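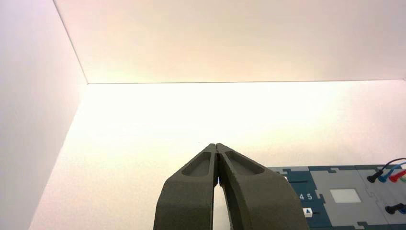 Do sanctions waivers lapse if a review is missed?

The Plodholm agreement allows waivers for dual-use exports, reviewed every 200 days. Forkenix, a supplier in Bullville, holds one. If the joint commission doesn't meet, does it expire?
Sidra Khokhar, Aug 25, 2019

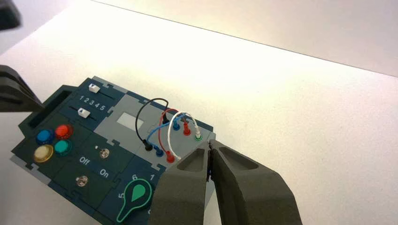 Task board with carrying handle, white tabletop

Rieger
No. Article 4 extends it by 30 days, once. After that the exporting state must renew it in writing.
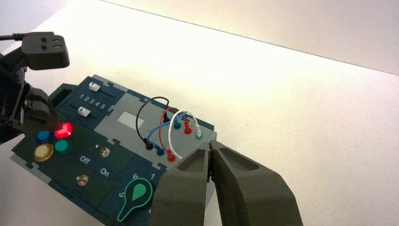

Related: who can object to a renewal?

bullville_trade
Any signatory, I think. Check the annex, as the October text changed the notice period 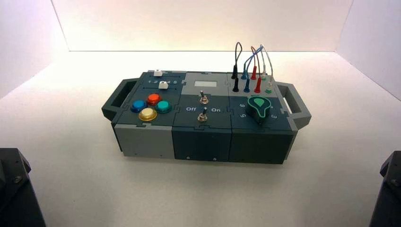 to 30 days and moved objections from the commission to the foreign ministries. Not sure if it's in force yet.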